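搜索 请输入关键词 搜本站 热门搜索

夹爪停了又自己动：Wornero 在 Rekisau 的分拣线停工31个小时

最后更新：2023年4月

先把大家最关心的说了：没有人受伤。我在门口碰到的第一个人就这么跟我讲，后来在车间里、在食堂里、在停车场抽烟的那几位嘴里，我又听了好几遍。有一位操作工的手套被夹爪蹭了一下，人往后退，坐到了地上，站起来以后自己走去按的急停。班长让她去医务室看了看，手没事，当天就回家休息了。

出事的是 Wornero 在 Rekisau 的塑料积木分拣线，厂里人管那间屋叫 Lò 车间。我跑这一片工厂跑了好几年，Lò 车间也进去过，印象里是整个厂最安静的一间，机械臂低着头一块一块地夹，夹起来，转过去，放下，连说话都不用提高嗓门。所以听说是这间屋出的毛病，我还真有点意外。

事情的经过，厂方给了一份书面说明，我又找几位当班的人聊了聊，两边对得上的地方我放在前面写，对不上的放在后面。

那天晚班刚接手，有一块积木卡在台面边上的导轨旁，夹爪去够了几次都没够着。照规矩，这种时候操作工按暂停，等手臂停稳，打开防护门，用一根塑料拨杆把积木拨出来，再关门，按复位，按启动。步骤贴在门上，字很大，我进门就看见了。当班的操作工也是这么做的，暂停按了，门开了，控制屏上显示的是“已停止”。她拿拨杆去拨，拨杆够不到（厂里配的拨杆短，这个后面还要说），就伸手进去了。手刚碰到积木，夹爪往下走了5厘米，两根手指合拢，蹭着她的手套边过去，夹了个空。

5厘米，我拿手指头比划了一下，差不多就是一个火柴盒的长度。听着不多吧？可是门开着，屏幕上写着停止，它就不该动，一毫米都不该动！

我问厂里管设备的那位工程师，门开着手臂怎么还能走。他拉了把椅子让我坐，给我画了一张图，画了有十来分钟，我尽量照着他的意思写，写错了算我的。

这条线上的抓取控制用的是一套叫 Flurnorel 的软件，去年9月换上来的。它管的是夹爪怎么找东西、怎么下手、夹多紧、没夹住怎么办。“没夹住怎么办”这一段里有个自动重试，夹空了以后退一点，再往下试。问题就出在这里：操作工按暂停的时候，重试的指令已经发出去一半，排在队里等着。暂停把手臂按住了，队列没有清。等她去碰那块积木，夹爪上的感应端觉得下面的东西挪了位置，重试就被叫醒了。

我说那门呢，门上不是有联锁吗？他把笔放下，想了想才说，联锁是有的，也是好的，他们事后拿表量过。可是换软件的时候为了让维修模式下能慢速点动，门的信号先送到控制器里过一道，再由控制器决定切不切动力。以前是门一开，直接断。现在是门一开，控制器先看看自己在什么模式。那天晚上控制器认为自己处在“低速维修”，低速是允许动的。

控制器为什么会觉得自己在维修模式，这个他没有给我一个痛快的答案。白班下班前有人做过一次夹爪校准，校准要切到维修模式，做完应该切回来。记录里有切过去的那一行，没有切回来的那一行。是人忘了切，还是切了没写进去，他们还在查。我问了白班的人，白班的人说切了。

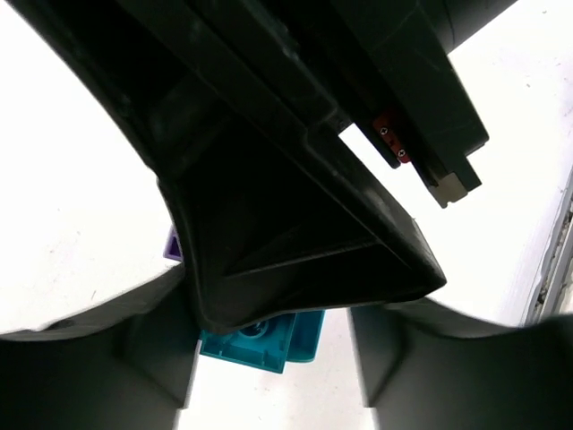 夹爪与下方的青绿色积木块。

说一说夹爪这东西，省得没进过车间的朋友听得云里雾里。它装在手臂最前头，两根手指对着夹，手指中间留一道缝，积木就从缝里被夹起来。台面浅，积木颜色鲜，软件靠颜色和形状认东西。力气倒不算大，工程师说夹到人手上会很疼，会青，要是夹到指尖那就难说了。他说“难说”的时候看了看自己的手，我也跟着看了看我的。

机器这一停就停了31个小时。一开始班长只打算停一会儿，重启一下，看看能不能接着跑。旁边有位年纪大点的师傅不同意，说这回是门开着动的，跟平时死机两码事，谁也别碰启动键。两个人争了几句，最后听了师傅的，拉闸，挂牌，上锁，打电话。我觉得这几句争得挺值，要是当时重启了，队列一清，记录一盖，后面的人什么也查不出来。

停工期间有2,000块积木被单独装箱放到一边。这些是暂停之前那一段时间分出来的，厂里担心校准有问题，怕分错了颜色混进包装里，就重新过一遍，人工过。我去的时候正好看见几个人围着桌子挑，一边挑一边聊孩子上学的事。有人跟我说手工挑还挺解压的，就是脖子酸。挑出来的结果我问了，回答是没发现分错的，校准本身是好的。

手动挑积木的这段时间，我还听到不少关于拨杆的话，比关于软件的话多得多。软件大家说不清楚，拨杆人人都有意见。原来的拨杆长，去年有一次被手臂碰弯了，换回来的这批短了一截，够台面中间没问题，够导轨那边就得把半个身子探进去。有人写过意见条，塞在更衣室门口的箱子里。意见条有没有人看过，厂方的说明里没提，我当面问了，管生产的那位说他回去找找。

所以你要问我这事该怪谁，我写到这里也没有一个答案。规矩上写得明明白白，手不许伸进去，这一条操作工自己也认，她托同事转告我，说她知道不该伸。可是拨杆够不着，线上又催，屏幕上写着停止，门也开着，换了你我站在那儿，会不会伸？我想了想，我大概会。

Flurnorel 那边我也联系了。对方回了一封邮件，措辞很客气，说他们收到了 Wornero 的报告，已经能在自己的测试台上重现“暂停后重试队列没有清空”的情况，修正版本正在测试。邮件里还说，门联锁信号怎么接，由使用方在现场决定，他们的安装手册里写的是建议硬线直连。我把这句话念给厂里的工程师听，他说手册他看过，建议是在附录里，字很小。他没说这是借口，只说应该看得更仔细。

目前已经改的地方，我按工程师带我看的顺序说。门联锁改回了直接断动力，门一开，手臂的电就没了，软件说什么都不算数。他当着我的面试给我看，开门，“咔”的一声，手臂停住，屏幕变红，他又去按启动，没反应。试了好几遍，我也上手开了一回门（手感比我家冰箱门重）。自动重试先整个关掉了，夹空一次就停下来叫人。这样一来慢是真的慢，班长说叫人的铃一晚上响个没完，他现在做梦都是这个铃。

维修模式那一块加了一把钥匙。以前在屏幕上点两下就能切，现在得去班长那里领钥匙，插上，拧过去，干完活拧回来，拔下来还给班长，登记本上签字。白班有人嫌麻烦，我听见了，假装没听见。

新拨杆已经下单，一共300根，整个厂各条线都换。我问怎么要这么多，仓库的人说反正别的线也短，干脆一起换了。到货之前，导轨那边卡了东西不许拨，拉闸上锁以后才能取。

另外有一件事我觉得也该写上：控制屏上“已停止”那几个字要改。工程师说，那几个字指的是程序停了，跟手臂有没有电、能不能动，没有关系，可是站在门口的人看见“已停止”，想的就是停了，安全了。新的界面会分开显示，程序是什么状态一行，动力是什么状态另一行，动力没断的时候那一行一直闪。我看了草图，闪的是黄色。有位操作工在旁边说黄的看不清，下午太阳照进来屏幕反光，能不能闪红的。工程师掏出本子记了。

还没弄清楚的，除了维修模式那条缺的记录，还有时间对不上的问题。厂方说明里写，从按暂停到夹爪动，中间隔得很短；操作工记得自己拨了好一会儿，换了两个角度都没拨出来才伸的手。控制器里的时钟和门禁的时钟走得不一样，两份记录摆在一起，谁先谁后都得重新对。工程师说对时钟是最烦的活，他宁可去拆夹爪。我说那感应端呢，会不会是它自己坏了乱报？他说拆下来查过，线没断，插头也没松，外壳上那些磨痕是平常用出来的，跟这次没关系。

同样的软件，Wornero 另外一条包装线上也在用。那条线我没进去，厂方说出事当晚就一起停了，查完接线才重新开，门联锁本来就是直连的，没有改过。那条线上的人我只在食堂见到一位，他说他们班后来自己又试了一遍，开门，断电，关门，再开，试到饭都凉了。

顺便讲讲那位操作工。我没有见到她，她在调休，也不愿意露面，这个我理解。她的同事说她干活很利索，平时还带新人，出事以后她最难受的是觉得给大家添了麻烦，停了那么久的线。班长跟她说，线停了就停了，手还在。厂里说不会扣她的钱，也不记处分，等调查写完了，会请她给别的班讲一讲当时看见了什么。她还没答应。

我离开之前又去 Lò 车间站了一会儿。线已经开了，慢吞吞的，夹一块，停一下，再夹一块。隔一阵子铃就响，有人走过去看一眼，按一下，走开。门上的步骤牌旁边新贴了一张纸，是手写的，拿透明胶粘着，写着“先拉闸，再开门”，最后一笔有点歪。我问是谁写的，几个人互相看看，都笑，没人认。

调查报告厂方说写完会贴在食堂门口的公告栏上，我到时候会再去一趟，缺的那行记录要是找到了，我接着写。在别的厂用着类似设备的朋友，要是你们的门联锁也是先进控制器再断电的，麻烦今天下班前去问一句，也可以写信告诉我你们那边是怎么接的，拨杆够不够长也可以说。

相关报道

Rekisau 工业园班车时刻调整，晚班多一趟
分拣线上的一夜：我跟着夜班走了一圈
防护门到底该怎么查？读者来信选登
Wornero 食堂涨价了吗，我去吃了一顿
叉车通道重新划线，行人请走外侧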